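Panagiotis Raptis
2020-10-03

1/ Small thread about a fault that cost me most of this week. I work on the pick tests for Brisent, our simulated home for a robot arm. The task is easy to say: take the book from the sofa, leave the knife alone.

2/ We ran 1,575 trials. In 1,390 of them the arm took the book. Good number, I was happy. Then I opened the log of the failed ones.

3/ In 31 failed trials the gripper closed on the knife. Not a bad grasp of the book — a good grasp of the wrong object. For a robot which should one day hand things to people, this is the failure I fear most.

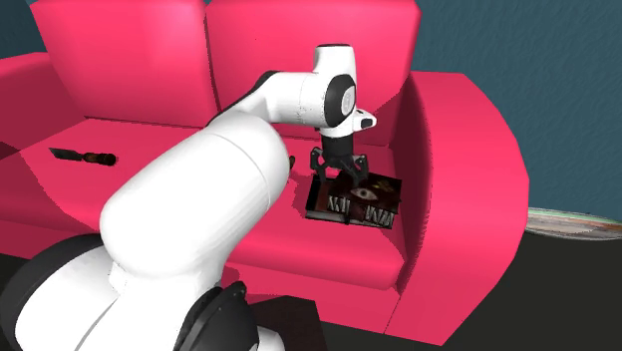 Gripper over the book, knife on the other seat.

4/ First I blamed the vision part. I lost two days there. The labels were correct, and the book was found every time.

5/ The fault was in the retry. After a missed grasp, the planner asked for "nearest object" and forgot the name of the target. If the arm had moved back over the left seat, the nearest object was the knife.

6/ The fix is nine lines. The target name now stays until the trial ends, and a knife is on a list which the gripper may never close on. If both checks disagree, the arm stops.

7/ I am repeating the full set now, it needs about a day. The sharp object rule goes also into Otuvska before the November release. If you use our old retry code, please turn it off until then.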